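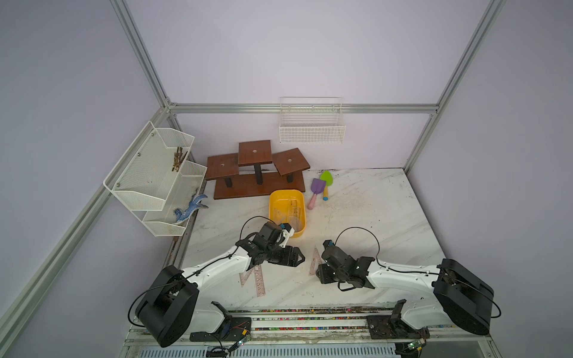 *Two white-and-black robot arms over a marble-patterned tabletop*

# Stolleteo Passion Harmony, Wide-Margin Edition

Publisher: Alwood
Format: sewn hardcover, landscape
Extent: 169 pages
Body type: Gresetti Text, 9 point
Ribbon markers: 2
Case quantity: 10

The Stolleteo Passion Harmony sets the accounts of Matthew, Mark, Luke and John in parallel columns, from the plot against Jesus to the sealing of the tomb. It is intended for sermon preparation, seminary coursework and group study where readers need to compare wording closely. It contains the biblical text and a technical apparatus. There is no devotional commentary.

## Column layout

Each spread carries four columns in canonical order, with Matthew at the far left and John at the far right. The order never changes. Where an evangelist has no parallel to the passage, the column stays blank and carries a small dash at the top. Blank columns are ruled lightly and may be used for notes.

Parallels are aligned by phrase where the wording permits and by verse where it does not. Most of Mark and Matthew can be aligned by phrase. John is usually aligned by episode. When a verse has been moved out of its own sequence to sit beside a parallel, its number is printed in italics and a pointer in the margin gives the page on which it appears in order. Every verse is printed in its own sequence at least once.

The hearing before Herod (Luke 23:6–12) occupies a spread with three empty columns. Earlier printings ran it into the Pilate section to save paper, which made the return to Pilate at 23:13 difficult to follow. It now stands alone.

## Text and translation

The English text is a formal translation prepared by Alwood for this series. Greek word order is kept where English allows it. A Greek word that recurs across the columns is given the same English word each time, even when the result is stiff. The verb for "hand over" is the main case: it is used of Judas, of the chief priests and of Pilate, and is rendered "hand over" throughout.

Words supplied for sense are in square brackets. Disputed readings, such as Luke 22:43–44 and Luke 23:34a, are printed in the column between double brackets, with a footnote listing the principal manuscripts on each side. Old Testament quotations are in small capitals.

## Apparatus

- Footnotes for textual variants affecting translation
- Outer-margin references to the Psalms, Isaiah and Zechariah
- Table of the sayings from the cross, by Gospel
- Chart of time references ("third hour," "sixth hour") as each Gospel gives them
- Index of persons and places
- Fold-out section list inside the back cover

The chart of hours records Mark 15:25 and John 19:14 without reconciling them. Readers who want the proposed solutions will find them in the companion volume, sold separately.

## Paper and binding

Pages are Yokoyama uncoated stock in an off-white shade. Pencil and ballpoint work well. Fountain pen is acceptable with a fine nib – broad nibs will feather – and alcohol markers should not be used. The outer margin is left clear for writing except where a reference is set.

The block is sewn in signatures and glued to a cloth-lined spine. It opens flat near the middle of the book. The first and last signatures need some use before they will lie flat without being held. The cover is dark gray cloth with the title stamped on the spine only.

## Compatibility with other editions

Section numbers match the Stolleteo Leader's Guide and the Stolleteo Greek Harmony. Page numbers do not. Groups using mixed editions should cite by section. The older pocket edition follows a different section scheme and cannot be used alongside this one without the conversion table, available from Alwood on request.

## Ordering

Sold singly or by the case. Case orders ship in one carton and cannot be mixed with other titles. Stock for Lent is allocated in February, and case orders placed after that ship as copies become available. Copies with binding faults are replaced. Copies that have been written in are not accepted for return.

## Also in this series

- Stolleteo Greek Harmony
- Stolleteo Leader's Guide
- Companion Volume: Questions of Sequence and Time
- Stolleteo Resurrection Narratives, same format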